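**Wultham Robotics Program – bin-picking project, spring update**

1/ The student bin-picking project has completed its first half. This thread summarizes the work to date and the arrangements for the second half. Families, sponsors and partner schools are welcome to share it.

2/ The assignment is the same for every team. An industrial arm must locate mixed household objects in an open bin, lift them one at a time and place them outside the bin. Teams write their own grasp planning code and keep their own test records.

3/ Applications were strong this year. The program received 53, and all applicants were invited to the safety orientation before places were assigned. Students who were not placed on a team may still attend the open lab on Wednesday afternoons.

4/ Teams have now logged 700 pick attempts under supervision. Of these, 425 ended with the object released in the correct area. The remaining attempts are being sorted by cause, and each team will present its findings at the midterm review.
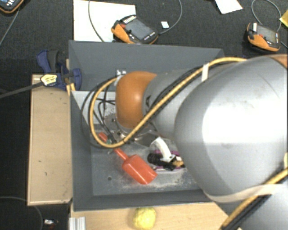 5/ Object selection is the responsibility of the students. The rules ask for a range of shapes and sizes, and they discourage sets made up only of boxes and blocks. Long items with a thin end and a heavy end receive extra credit in the scoring. The orange-red scoop lying diagonally on the bin floor meets that description, and its handle and its boxy head each call for a different approach from the gripper. Teams should record which part of an object was targeted on every attempt.

6/ Cable and hose routing is graded separately. Judges look for enough slack to allow full wrist rotation and for ties placed where they do not rub. Any change to the routing must be entered in the log before the arm is powered on again.

7/ Several teams have asked about bin position. The bin must be clamped before a session begins and may not be moved between attempts in the same series. If it shifts, the series ends and the team starts a new one after recalibration.

8/ The lab has adopted the Umon scoring sheet for the second half. It replaces the spreadsheet used since the fall. Earlier results have been transferred, and teams are asked to check their own entries. Corrections are accepted until the midterm review.

9/ A note on software. The Zustier simulator remains available on all lab workstations. Teams must show a clean run in simulation before they book time on the arm. Almost 301 hours of simulator time have been used so far – more than in any earlier term.

10/ The Wang Fund has renewed its support for travel and replacement parts. Requests for gripper pads, hose fittings and cable ties should go through the team lead. Requests for larger items need a short written statement of purpose.

11/ Safety reminders for all participants: eye protection is required inside the marked area. One student holds the pendant and has no other task during a run. Hands stay out of the bin until the arm has been stopped and the supervisor has given clearance.

12/ The midterm review will be held in the main lab and is open to families. Each team will have ten minutes to present and five minutes for questions. Slides should be submitted to the program office by noon on the day before the review.

13/ Questions about scheduling or scoring may be sent to the program office. The booking calendar for the second half opens Wednesday at 9 a.m.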